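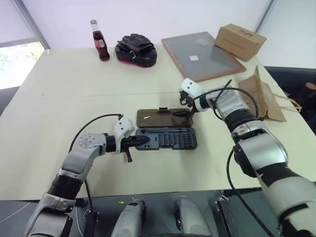 Reader comment on my last post, the grumpy one about the cassava mill: you're being unfair, the Akinola plant was never going to open on time and everyone in Hesby knew it, so why pretend to be shocked now. Signed only "a grower, two fields over".

Fair enough. I was shocked though. Maybe I'm slow.

So, quick update, 10/28/24, typing this between jobs and the kettle.

For anyone new. Akinola is the cassava processing place on the Skenier road. Supposed to take our roots, peel, grate, press, dry, bag. Supposed to start in July. It is not July. I've still got tubers in the ground that should have come out weeks ago and they're going woody, which if you've ever tried to grate a woody one you'll know is a miserable way to spend an afternoon.

Went past yesterday. Gate open this time. Roof's finished, the drying floor's poured, and there's a proper weighbridge now. No power line to it yet. That seems to be the hold up, or one of them. The man at the gate said soon. He said soon last time as well.

What the grower is right about: we did all sign up knowing it was late already. I put down for 16 bags of planting stems on the strength of it, the Eketti variety, the one with the reddish stalk. Good plant. Stands up to wind, doesn't sulk in dry weather, and the roots come up fat and fairly straight. But it wants lifting on time and it wants eating or processing within a couple of days of lifting, so a mill that isn't open is no use to me at all. Can't stack it in the shed like maize.

What the grower is wrong about, I think: that we shouldn't complain. If the opening date moves, tell us. A text message would do. I'd have planted half the lower field with beans and staggered the rest. Instead it's all cassava down there, 50 rows of it, all ready together. My own fault partly. Greedy.

Current plan, such as it is:

Lift 31 rows starting this week and sell fresh at Hesby market. Price is poor becuase everybody else has had the same idea. Still money.

Leave the rest in. It keeps better in the soil than out of it, up to a point. Cut the tops back a bit so I can get down the rows.

Save the best stems for replanting. Tie them, stand them upright in the shade, bottom ends in damp soil. I lost a whole lot last year laying them flat in the sun like an idiot.

Gari for the house with whatever's ugly. The old grater needs a new sheet, the holes have gone blunt.

Somebody else asked by email what the mill is going to pay. Don't know. The figure going round is for 500 growers to be on the books by the second season, but I've not seen a price per tonne written down anywhere and I'm not going to repeat the one I heard at the market. If you've got it on paper send it me. Transport matters more anyway. From here to Skenier the road is fine, from my gate to the road is not, and a loaded pickup went in up to the axle there after the last big rain. Nobody's fixing that but us. I've got broken block to tip in the worst of it, just need a dry morning and some one to help shovel.

Right, got to go, goats are in the beans. Will post again once I've got the first rows up and seen what they weigh.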